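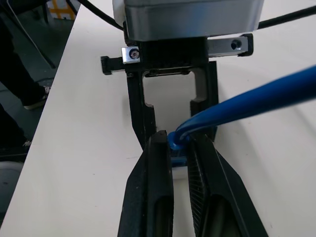

Attachment 1: the blue lead, connector end, over the white table

Subject: Label printer drops off halfway through a batch (blue lead)
Opened by: Heike Dreßler
Opened: Monday, October 31, 2022
Product: Boseder label printer, with Trunix desk hub
Priority: Normal
Status: Solved

Original message

Hello! First of all, I love this little printer. We make up seed packets for garden clubs and it has turned a job I used to dread into the best part of the morning. So please read the rest as coming from a happy customer with one niggle.

The printer stops partway through a long batch. The light on the front stays green, the roll is fine, the labels it has done look lovely, and then it just sits there. On the computer, Alier (the program we design the labels in) says "Device not found" and the job is stuck in the list. If I unplug the blue lead from the hub and plug it in again, the printer turns up within a few seconds and Alier offers to carry on from where it left off, which it does beautifully.

Batches of 10 labels never fail. A batch of 80 has failed every time I have tried it this week. The last one stopped at label 64, and the one before that at label 14, so I can't find a pattern in it.

The set-up: computer to Trunix hub, blue lead from hub to printer. The hub has its own power supply. Everything lives on the long white table in the packing room. I have a feeling about the blue lead. Look at the way it bends straight down right behind the connector!

What I have tried so far:
Turned the printer off and on
Restarted the computer
Put in a fresh roll
Reinstalled Alier (no change, but it now has the new fonts, hooray)

Heike

Reply from support

Hello Heike,

Thank you for such a clear report, and please send us a seed packet label some time, we would like to put one up by the kettle.

I'm with you on the lead. That is a tight curve so close to the connector, and it's a thick cable, so it will want to spring back. I can't tell from a picture whether anything inside is damaged, though, so let's go through the chain one piece at a time. Could you try these in order, and do one full batch after each?

1. Move the blue lead to a different socket on the hub. Leave everything else alone.
2. Take the hub out altogether and plug the blue lead into the computer.
3. Put the hub back and use a different lead.

Please change one thing per batch, even if it's tempting to do the lot. Plain labels with a single letter on them will do for testing, no need to waste the nice ones on proper artwork.

Also, would you look into the open end of the connector with a torch? Seed dust and paper fluff both get into sockets. If you see any, unplug the lead, tap it gently with the opening facing down and use a soft dry brush. No pins, please, and no blowing.

Heike, later the same morning

Right, test one done! Different socket on the hub, full batch, and it stopped again. Replug, carried on, finished. So the first socket is off the hook.

Torch inspection: there was a bit of fluff in the printer's socket and I got it out with a clean watercolour brush. Very satisfying. The connector on the lead looked clean to me. The rounded blue part has no cracks that I can find, and I ran a fingernail all along the join where the cable goes in. It feels solid. I was half hoping for something dramatic.

I did find some little dark specks on the table and got excited, but I think they are just poppy seed. We did poppies on Friday and they get everywhere. I have wiped that whole end down.

Going on to test two after lunch.

Heike, afternoon

Test two. Hub out, blue lead straight into the computer, full batch. It stopped!

I know that isn't good news but I was thrilled, because it means the hub is innocent too. While it was stuck I didn't unplug anything this time. I put one finger under the cable, just behind the connector, and lifted it a tiny bit. The printer came straight back. I let go and it went away again. Lift, back. Let go, gone. I did this far more often than was necessary.

For test three I need a second lead and I don't have one the right length. There is a black one in the Heitmann tub under the stairs that might fit the sockets but it's rather short. Can I use it just for the test, if I bring the printer up close?

Reply from support

Heike, that is a super bit of testing. Coming and going with the weight of the cable tells us more than another dozen batches would.

Yes, do use the short one, as long as it goes in without force at both ends and you aren't pulling it tight. If it feels wrong, stop and we'll post you one.

It could still be the printer's socket being loose, so please try the same finger trick with the black lead in place. If the printer stays connected when you lift and let go, the socket is fine and the blue lead is the trouble. If it drops out again, I'll arrange a repair.

Heike, end of the day

IT WORKED. Full batch on the short black lead, start to finish, no stop. Then I did a second one, because I didn't trust it, and that ran through as well. Finger trick: no effect whatsoever, and I gave it a proper wiggle. The socket holds it nice and firm.

So it's the blue lead. I think I even know how. The printer used to sit right up against the wall with the cable squashed behind it, and it had been like that since January. When I pulled the whole lot forward to clean, the cable kept its bend — you could have hung a coat on it.

I've tied a bit of red wool round the blue one so it can't find its way back into use. Is it worth trying to straighten it? It still looks so smart and shiny.

Reply from support

Please don't straighten it. A lead that works only in certain positions will let you down again, and working it back and forth usually finishes it off. Your recycling centre should take it with small electricals.

A new one is in the post, a bit longer than the old one. When it arrives:

Leave a hand's width between the back of the printer and the wall
Let the cable come straight out of the connector before it turns
Make the turn a wide, lazy curve, and lay any spare length in a loose loop on the table
If you want to hold it in place, use a soft tie and keep it slack

Keep the hub in the chain if you like having it there. There's nothing wrong with it, and nothing wrong with your Alier settings either, so you can put those back the way you had them.

I'll leave the ticket open until you've run a big batch on the new lead.

Heike, after the parcel came

New lead is in! I moved the printer further out and turned it a little so the cable has a clear run across the table. It makes one big gentle sweep to the hub now and there's room to get a duster behind it as well. I did the whole of the sweet pea order this morning without touching a thing, then the marigolds, and I was drinking my tea while it happened.

I've also been through every other lead on the table, having got the bug for it. The desk lamp had one nearly as bad, bent hard round the table leg, so I've freed that up. They all have a paper tag on both ends now, printed on the Boseder of course. You can close this one. Two sweet pea labels are in the post to you for the kettle.

Closing note from support

Cause: worn lead, losing contact when bent near the connector.
Fix: lead replaced, printer moved away from wall, cable run with a wide curve.
Hub, printer socket and software checked, no fault found.
Ticket closed at customer's request. Labels received, one is up by the kettle and one has gone on the biscuit tin.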